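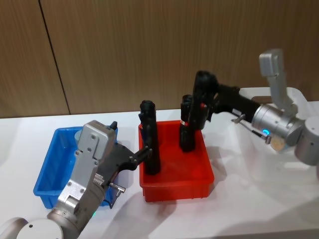 Tassanee Duangkaew
Mar 29, 2022

1/ Right, the great crate sort-out of the Trernau back room has begun and I'm going to bore you all with it, because I've been putting it off since November and I need witnesses!

2/ The system, such as it is: coloured plastic crates on the white table, one colour per kind of fate. Red is stuff that stays. Blue is stuff going over to the Ernport room. If I can't decide in the time it takes to boil a kettle it goes back in the cupboard (I know, I know).

3/ Red is winning. Blue has hardly anything in it, just a little grey round thing near the back. My sister says this tells you everything about me and she can come and do it herself.

4/ Someone asked where I got the crates. Nuchit, the hardware place by the bus station. They do them in loads of colours but I'd stick to ones you can tell apart from the doorway. I had two greens once. Never again.

5/ Big lesson of the day: tall things go in STANDING UP. I used to lay everything flat and then you can't see what's underneath, so you tip the whole lot out looking for one item. The two tall black ones are upright in the red crate now and they poke up over the rim, so I can see them straight away.

6/ Yes, that means I can't put a lid on it. I don't care about lids. Lids are where things go to be forgotten.

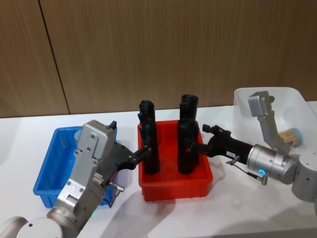 7/ A word for the clear bin, which I bought from Preda and was a bit sniffy about. It's the milky sort of see-through, so you get more of a hint than a proper view, but it's roomy and I've come round to it. It's got the bundle of wooden sticks in it, lying on its side. Sticks can lie down. I make the rules.

8/ Shelf maths, for those who like that sort of thing: my cupboard shelf is 430 mm deep, so measure before you buy! I didn't the first time and spent a whole winter with a door that wouldn't shut.

9/ Also can I just say how much I like a white table for this. Bright crates, plain top, wood-grain wall behind, and I can find things without putting my glasses on. The old one had a busy pattern and it ate small screws for breakfast.

10/ Still to do: labels (masking tape and a marker, nothing fancy), the bottom drawer, and a decision on the grey thing. Might be an Ernport thing, might be a red crate thing. Kettle's on.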